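On 18/01/2024, Uriel Tovar wrote:

> Is anyone still practicing interrupted stitches on the soft pads? Mine
> pucker every time I pull the knot down. I went back to the firm ones
> from Prutley, but they feel like stitching a doormat.

Uriel, yes, and please don't give up on the soft ones! I love how they fold. You get a real ridge to work along, and the light on a moist surface makes you slow down and look before you bite.

I've put four views below. I'm on 4-throw knots at the moment and leaving the tails a bit long (easier to find again, and I like seeing which way they lie).

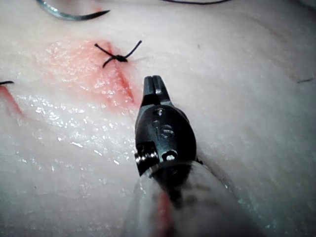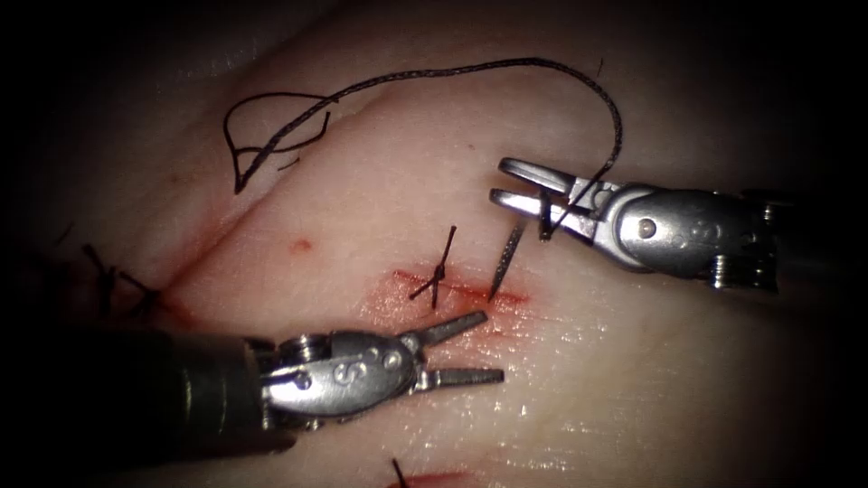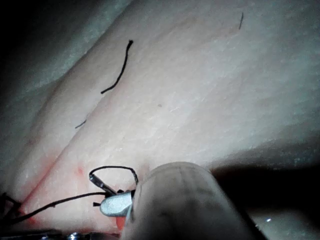
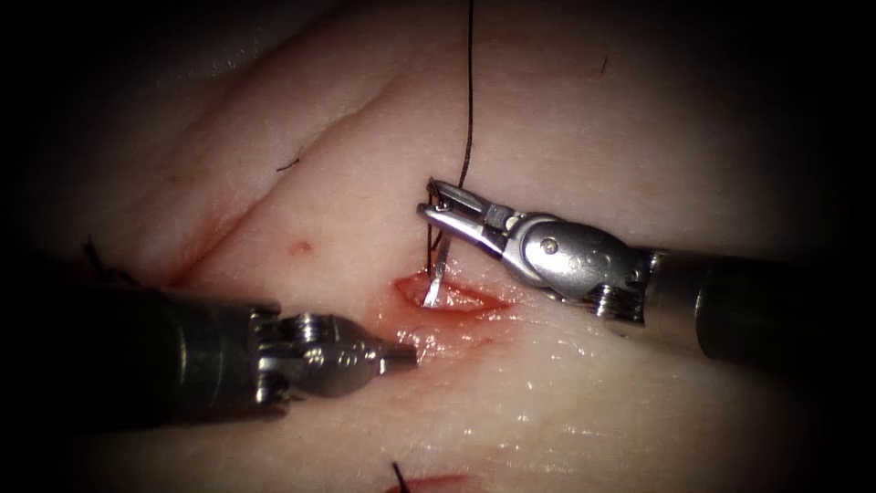
*Second one: finished stitch with the tails crossed over the knot. Last one: needle going in at the upper-left edge of the cut.*

About the puckering: try a smaller bite, and lay the first throw down flat before you tighten anything. I was hauling on mine like a shoelace until November, and the edges rolled under. Now I stop as soon as they touch. Such a difference!

The other thing is loose thread. Mine gets everywhere, short bits especially, so I clear the scraps before starting the next stitch.

Has anybody tried the Margaritis pads? I have 6 Pellevex ones left and would happily swap a couple.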